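Driving behind lorries: small tips

On the motorway keep a gap of 4 seconds in dry weather and double it in rain. Choose a sign, wait until the lorry passes it, then count slowly. If you cannot see its mirrors, the driver cannot see you. Before a junction do not stay beside the trailer.

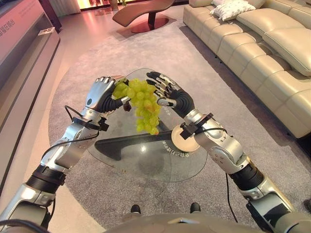 A reader from Plallico writes that she also stays away when a lorry signals left, as the back wheels cut the corner. She waits behind until it has fully turned.

Check your tyres once in 2 weeks, in the morning before you drive. Clean the headlamps with a soft cloth and warm water.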